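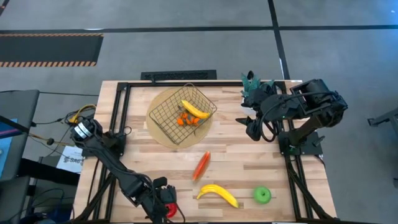
Page 85

Search this manual Enter keyword Go

Filed under: Two-arm bench > Recording > Set-up and first session

5 Recording the fruit-to-basket task

This section covers laying out the bench, recording by hand guidance and checking what you have saved. It assumes both arms are mounted on the frame and have passed the joint check in the Zeltstead bench guide. If either arm has been moved since then, repeat the joint check first.

5.1 Laying out the bench

1. Clear the tabletop of tools, tape and spare fixings.

2. Put the round woven placemat near the far edge of the table, midway between the two arms. Stand the black wire basket on it, open side up. The placemat stops the basket sliding when a gripper touches the rim.

3. Place the fruit. Some pieces may start in the basket and the rest go on the open wood. Bananas should lie on their sides. Turn them to a different angle for each recording.

4. Check that each arm can reach the middle of the table without its cables pulling tight. Cables should hang off the outer side of the frame.

Note: Do not mark the fruit positions on the wood. The model will learn the marks.

CAUTION: Keep hands and sleeves clear of the joints while the arms are powered. The arms can drop when guidance mode is switched off.

5.2 Starting a session

1. Open Amow on the bench computer and choose New session.

2. Type the task name exactly as it appears on your task sheet. "Fruit to basket" and "fruit in basket" are stored as separate tasks and have to be merged by hand later.

3. Select both arms, even if you expect to use only one. A still arm is part of the example.

4. Press Home and wait for both arms to stop.

5. Look at the camera preview. The whole basket and all four corners of the tabletop should be in view. If they are not, adjust the camera before recording anything, as a session cannot mix camera positions.

5.3 Recording an example

1. Press Record and wait 2 seconds before moving.

2. Guide one arm to a piece of fruit. Come down from above where you can, and close the gripper at the thickest part.

3. Lift clear of the basket rim, move across and lower the fruit before opening the gripper. Do not drop it from height.

4. Carry on until the table is clear – or until the task sheet says to stop.

5. Bring both arms back to the home position and press Stop.

Work at an even pace. Long pauses are copied by the model as faithfully as good grasps are. If a piece slips, pick it up again and keep recording, then tag the example "recovery". If a piece rolls off the table, press Discard.

Note: Share the work between the arms. Fruit on the left goes to the left arm and fruit on the right to the right arm. Pieces in the middle may go to either, and should be varied from one example to the next.

5.4 Checking and sending

1. Play back each example at double speed. Reject any in which a person's hand enters the camera view.

2. Check that the gripper trace opens and closes in step with the video. If it lags, restart Amow and record again.

3. Press Send. Files go to the Drurkberg store and appear in the list once they have been copied.

Do not switch off the computer while the progress bar is showing. The weekly copy runs on Friday, and the store is read-only until it has finished.

For gripper pad replacement, see the Dağdelen gripper sheet.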